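Review: Wevau hand guiding kit for two arms
By Gemma Tindall, July 2, 2024

I bought the Wevau kit for our small workshop at Mondara, where we teach two arms to sort things by showing them. You hold a pair of handles, the arms copy your hands, and the software saves every movement. The price was 862 dollars with the cables. Before it we used a Pirzada remote with joysticks, and I will compare with that one.

Setting up took me 19 minutes, after I found the right page of the manual. My test task is simple: foam letters and numbers go from the table to plates.
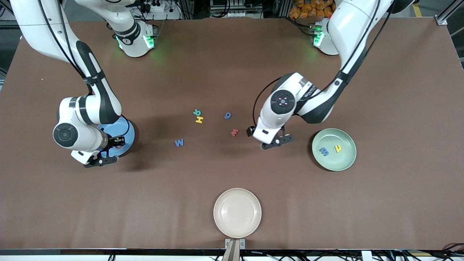 Sorting test with three plates, both arms under hand control.

What I like most is the feeling in the fingers. When I close the handle slowly, the gripper also closes slowly, and a soft piece of foam is easier to take than with the Pirzada joysticks. The delay is small and after one evening I did not think of it anymore.

The wrist camera view is also good. I can look from straight over the plate, and the letters are easy to read even when they lie sideways or on a slant.
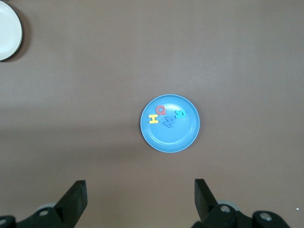
I am less happy with the left handle, which is stiffer than the right one and makes my thumb tired. The software cannot cut a bad piece out of a recording, so I must repeat the complete demonstration. Wevau support answered me politely that an update will come in August. The foot pedal for pausing is sold separately, and I think it should be in the box.

I would buy it again for table work with light objects. For heavy parts I have not tried it. Four stars of five.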